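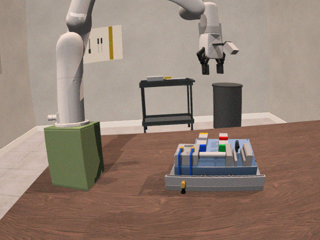
A stage play needs lots of people you never see. One of them is the stage manager. During a show, the stage manager sits in the dark with a headset and a big binder called the prompt book. The book has every line of the play in it, with notes in pencil. If a table stands on the stage, a wooden one for instance, the stage manager marks its place on the floor with tape so it goes back to the same spot each night.

## What is a cue?

A cue is a signal to do something. A light comes on. A door slams. A play that lasts 90 minutes can have 200 cues. The stage manager says "stand by" first, and then "go." Nobody moves until they hear "go." 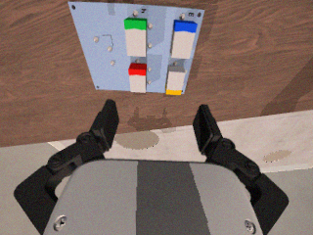

*Green, blue and red tops on a light blue panel.*

## Before the show

Randi Sjögren is the stage manager at the Brekke Playhouse. She gets there long before the audience. She checks the props, sweeps the stage and calls out the time to the actors. When she says "five minutes," the actors answer "thank you, five." That way she knows they heard her.

## Try it

Pick a short story and read it out loud with a friend. Write down three sounds to make and mark where each one goes. Say "stand by," then "go."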